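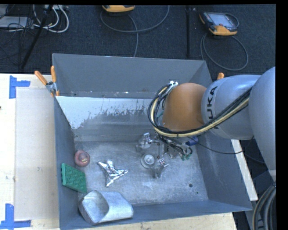 Re: Old metal bin - pale patch and scratched bottom

Hello all,

Replying to Jade's message, which I have left in full underneath for anyone who missed it. I have had the same sort of grey metal bin for years, and I cleaned up a second one last August, so most of what follows is from doing it.

The bluish-white patch first. On mine it came in the same place, on the sloping part below the back wall, solid at one end and going to flecks and streaks further along. The ragged lower edge makes me think somebody has already had a go at it with a scraper and given up. I would not carry on with a metal scraper. Warm it with a hairdryer, then use a plastic one, held low, and work from the flecks back towards the solid end. The flecks lift easily and you get a feel for how well it is stuck before you reach the thick part. If it won't move, lay a rag with a little white spirit on it for 22 minutes and try again. Open a window.

The little white and dark marks along the seam are worth leaving until last. An old toothbrush and washing-up liquid got mine off. If any dark ones stay put, rub one with a fingertip and see if it feels rough. Rough usually means rust, and that wants a bit of wire wool and a wipe of oil.

As for the bottom, I wouldn't try to get it back to new. The cloudy scratches are only on the surface as far as I can tell, and the lighter areas are plain wear. You can go over it with 1000 grit wet and dry, used wet, in straight lines from front to back. It evens out the look but it will not make it shine, and the first heavy thing you drop in will mark it again. I did one and left the other, and now I can't say I prefer either.

On lining it, Jade asked about felt. I tried felt and it held crumbs and grit. Thin rubber matting was better. I bought mine from Sokmont, item 3608 in their list, and cut it with kitchen scissors. Make a paper pattern first. The side walls slant outwards, so measure across the floor itself and not across the top, or the mat will ride up at the edges.

One last thing. If it is going to stay on a pale wooden top, put something under it - an offcut of the same matting will do. Mine left grey lines on the wood that I had to sand out.

Does anyone know if the Gusum shop still sells the clip-on dividers? The page has been down since Tuesday.

Regards,
Shi
Cullbridge

Jade Mellor wrote:

> Hi everyone,
>
> I have taken on a big grey metal bin, open at the top, which I want
> to use for sorting fixings and small parts. It is sound but it has
> been used hard. There is a bluish-white patch on the slope under the
> far wall and the bottom is scratched all over.
>
> Three questions. What is the patch likely to be, and will it come
> off? Is it worth doing anything about the scratches? And has
> anybody lined one with felt?
>
> I don't want to spend much on it.
>
> Thanks,
> Jade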